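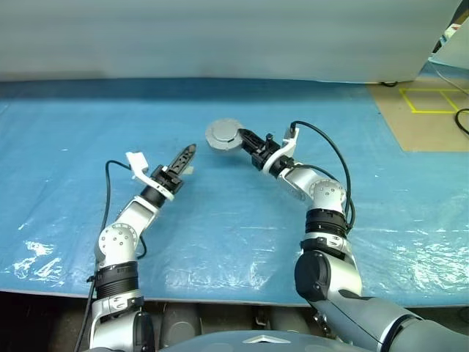
Flurko Table Tidying Set

Short recordings of small household items being picked up, sorted and put away on a covered tabletop. Maintained by Nuria Carrasco and Tudor Filip.

Contents

The set has 516 recordings. Each one covers a single tidying task from start to finish, with a text file giving the task name and the items used. Recordings that were stopped early are in the folder named partial and are not part of the 516.

Items

lids: round lids and caps, including a gray disc
tubs: food tubs with and without a matching lid
cloths: dish towels and napkins, folded or flat
small: clips, corks, spoons, measuring cups

The item list has 37 entries. Catinca Ilie wrote the names, and they are used the same way in every text file. A lid is always "lid", even when it goes on a jar. Gray items are marked "gray" whether they are metal or plastic.

Table and cover

The tabletop is covered with a light blue plastic sheet. It wrinkles and it reflects the overhead lights, so expect white patches of glare that move if the sheet is shifted. We did not edit these out. Anyone working on thin or shiny items should check the lids folder first, as rims can pick up the light too.

Tasks

Put lid on tub
Stack lids by size
Pass lid from left to right
Fold cloth and set aside
Clear all items to the tray

Known problems

Text files made before August use "cap" and "lid" for the same item. Petrică Voicu has a script, fix_names.py, that changes them.
Two cloth tasks share the same task number.
The tray is missing from the item list.

Changes

10/10/21: added the lid passing task, removed duplicate cloth recordings.

Contact

Send corrections to Nuria Carrasco with the recording number and the item name.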